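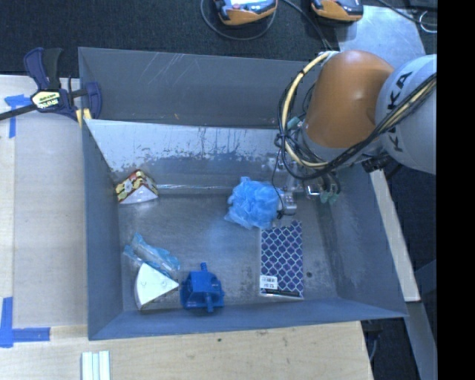 Bin contents and surface notes, Stotthorpe bench
March 30, 2025

Working on the grey metal bin again. Purpose today was to settle the mixed-item list for the Drostlow set and to write down what I know about the bin itself, as the last entry on it is from August and has gaps.

Items

Notebook or flat pack with the purple and navy diamond cover. Lattice is outlined in white or silver, so contrast is good in one direction and poor in the other once the overhead light is on. Entered as item 4. The price sticker at the lower left corner of the cover stays on. We peeled the stickers off the last batch and the residue picked up grit, and the covers no longer matched the reference sheet. If a sticker comes away by itself, write it in the remarks column and carry on.

Ball of light blue plastic, crumpled. Awkward to specify. No fixed outline, frilly all round, and any handling changes it. I have stopped trying to give it dimensions in the list. Entry now reads "light blue plastic, crumpled, one piece". Volume by eye only. Do not flatten and re-crumple between runs, let it drift. Replace when it tears.

Blue plastic part, faceted. Saturated blue, much stronger than the ball, so the two should not be confused under any lighting we use. They were confused on the old sheet, where both were down as "blue plastic". Corrected. The angular one is now "blue, rigid" and the other "light blue, crumpled". Old sheet is kept in the folder with a line through it.

Bin

Floor is scuffed. Went over a similar bin from the Park store with 80 grit and then 800 to see whether the marks could be evened out. They can, but the result is brighter than before and throws a reflection back at low angles. Not worth doing here. Leave the floor as it is and wipe with a dry cloth only.

There is a small dark round spot on the floor, to the right of where the notebook lies. Not investigated. Noted so that it does not get logged as an item.

Mass of the Park bin, empty, 1617 g on the bench scale. Ours not weighed yet. The two were bought at different times and I would not assume they match.

Table

Pale wood top, left clear on the left and bottom sides of the bin. Bare metal on wood slides more than I would like. Tried a strip of the Trovon mat under the Park bin, offcut from the shelf job. It held, but raised one side slightly and anything round would roll to the low end. If mat is used at all it must go under the full base. Needs a bigger piece than the offcut.

Floor covering on the far side is the dark charcoal carpet. Small parts dropped there are slow to find, dark ones especially. Check the carpet before declaring anything missing.

Procedure, revised

1. Wipe bin floor, dry.
2. Put items in from the list, any order. No arranging.
3. Flat items may lie either face up. Write down which.
4. Soft plastic goes in last, otherwise it ends up underneath and cannot be seen from above.
5. Tick the list on removal as well as on loading. The removal column was blank for over half the Drostlow sheets.

Outstanding

Weigh our bin.
Order mat, full base size, check Trovon thickness first.
Second notebook with a plain cover, for comparison with the lattice one.
Reprint the item list with the two blue entries separated and bin the spare copies in the drawer.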